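The Slow Art of a Full Shelf

By nine in the morning the cooler at the Semeniuk grocery in Grotstead has already been opened dozens of times. The commuters come first, then the crew from the road project, then a lull until the high school lets out. Each of them takes one can and leaves a gap. Filling those gaps is a job most customers never see done.

The store stocks its cold drinks the way a lot of small stores do, from the front of a sliding wire rack. The cans sit in lanes. When the front one goes, someone has to pull the rest forward or load more in behind. On a busy day in October, the clerks told me, the drinks case sells 500 cans. In the summer the number reaches 900.

Those are large figures for a shop with 2 registers and one narrow stockroom. The stockroom is where most of the work happens. Cases come in on a hand truck and get stacked by the date stamped on the cardboard, oldest nearest the door. A clerk cuts the plastic, checks for dents and carries the cans out on a tray. The dented ones go into a bin by the sink and are sold at half price, if the seam is sound.

Rotation is the first thing a new hire learns. Old stock goes to the front and new stock goes to the back. It sounds simple, and it is, until there is a line at the register and the quick way is to drop the fresh cans wherever there is room. The store's written rules, taped inside the stockroom door, give rotation a whole page. Mopping gets four lines.

The second thing is facing. A faced can has its name toward the customer. Jatwood, the regional distributor that supplies the store, sends a diagram every season showing which drink belongs in which lane, and its drivers check the case against the diagram when they deliver. The store follows it for the top shelves. Lower down, the clerks go by what sells. Imported drinks used to have the bottom corner and now have a shelf of their own at eye level – a change the clerks made after a month of people crouching in the aisle.

The racks themselves have changed too. For years the store used deep metal shelves with no dividers, and cans wandered. A tall one would end up behind a short one and stay there until somebody found it past its date. The lane racks came from Brultent, a fixtures company that sells mostly to convenience stores and school cafeterias. The store bought 51 of them, more than it needed, and the spares are still in the basement in their wrapping.

Loading a rack by hand takes some getting used to. The rails are thin and a can set down at an angle will catch on one. The usual advice is to hold the tray low and close to the back of the rack, then move one can at a time, keeping the other hand on the tray. 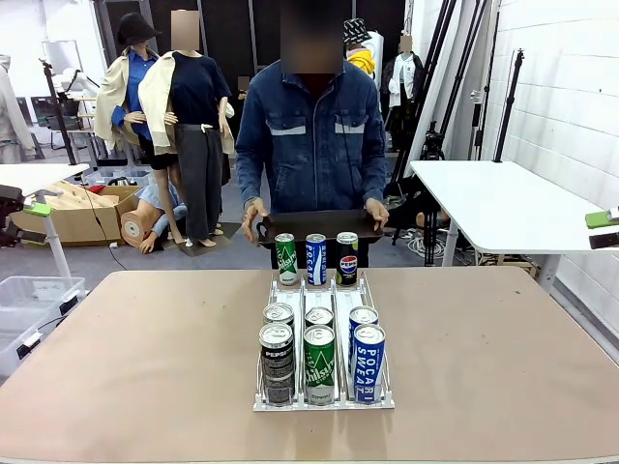

Mixed loads are slower than single-flavor ones. With a full case of one drink, a clerk can work down a lane without looking at the labels. With several drinks on the tray, each can has to be matched to its lane, and the order on the tray is often different from the order on the rack. A tray carrying Chilsung Cider, Pocari Sweat and Pepsi from left to right does not line up with a front row that runs Pepsi, Chilsung Cider, Pocari Sweat, so every can has to go across to another lane. Some clerks sort the tray in the stockroom before they walk out. Others say sorting takes as long as crossing over and prefer to do it at the rack. The store has no rule about it, and both kinds of clerk finish the drinks case before the lunch crowd comes in.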